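HSM 119: Kitchen Planning and Residential Ventilation
Handout for Unit 2: Removing Cooking Fumes at the Source
Instructor: Murdo Swanson
Himberg College, Department of Housing Studies

Reading before class: course reader, the chapter on household air. Students should also bring the floor plan they prepared for Unit 1.

Purpose of the unit

Cooking releases water vapor, grease, odors and fine particles. When the fuel is gas, the burner adds its own combustion products, chiefly carbon dioxide and water vapor, with smaller amounts of nitrogen dioxide and carbon monoxide. The unit covers the equipment used to carry these away and the planning decisions that determine how well that equipment performs. Electrical ovens and cooktops are treated here only where they differ from gas.

Terms

Capture. The share of the cooking plume that enters the hood before it mixes with the air of the room.

Ducted hood. A hood whose fan discharges to the outdoors through a duct.

Recirculating hood. A hood that passes air through filters and returns it to the kitchen.

Makeup air. Outdoor air that enters the house to replace the air a fan removes.

Static pressure. The resistance a fan must work against. Long ducts, sharp elbows and clogged filters all raise it.

The cooking plume

Hot air rises from a pan in a column that widens as it climbs. A hood set too high receives a wide, slow plume, part of which spills past its edges. A hood set too low interferes with the cook's view of the rear burners and may be exposed to excessive heat. The mounting height given by the manufacturer governs in every case, and students should quote it on their drawings.

The plume is easily disturbed. An open window beside the cooktop, a supply register in the ceiling or a person walking past can push it out from under the hood. Rear burners are generally captured better than front burners, as most wall hoods do not reach fully over the front of the appliance. Occupants should be advised to use the rear burners for frying and for long boiling.

Ducted and recirculating types

A ducted hood removes moisture and combustion products from the house. A recirculating hood does not. Its grease filter holds back part of the grease, and its carbon filter reduces odor until the carbon is spent, but water vapor and carbon monoxide return to the room. Where a duct can reasonably be run, the ducted type is preferred for gas cooking.

Ducts should be smooth metal, as short as the plan allows, and of the full diameter called for by the fan. They must end outdoors. A duct that ends in an attic or a crawl space deposits grease and moisture in the structure. In the Benden house, studied in Unit 1, the original duct ended above the ceiling insulation, and the repair is set out in your case sheet.

Placement of the range

The position of the range affects the duct as much as the cook. A range on an outside wall allows a short horizontal run. A range on an inside wall usually requires a vertical run through the roof or a route between joists, and joist direction should be checked before the plan is fixed. An island range requires a larger hood, open on all sides, and in most cases a stronger fan.

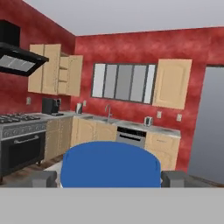 Does a hood over a gas range need to be running when only water is being boiled?

The fan should be switched on whenever a gas burner is lit, as the flame produces combustion products whatever is in the pan. A low setting on a rear burner is normally sufficient.

Makeup air

Air cannot leave a house unless other air comes in. In an older building it enters through cracks. In a tight building a strong fan may lower the indoor pressure enough to draw flue gases back down the vent of a water heater or furnace. Local codes set the fan size above which a dedicated makeup air supply is required, and the figure should be looked up for the jurisdiction of the project. The Drestden and Arthur plans fall under different codes.

Maintenance

Metal grease filters are washed in hot water with detergent and dried before they are put back. Carbon filters are replaced, not washed. The outside damper should be checked for lint, nests and paint that may hold it shut.

Assignment, due Fri 19 June

Using your Unit 1 floor plan, mark the range, the hood and the complete duct route to the outdoors. Show each elbow. Attach a statement of no more than 35 lines explaining the choice of route and naming the source of makeup air. Submit 2 copies to the department office. Students working on the Arthur plan should use the revised sheet, on which the pantry wall has been moved.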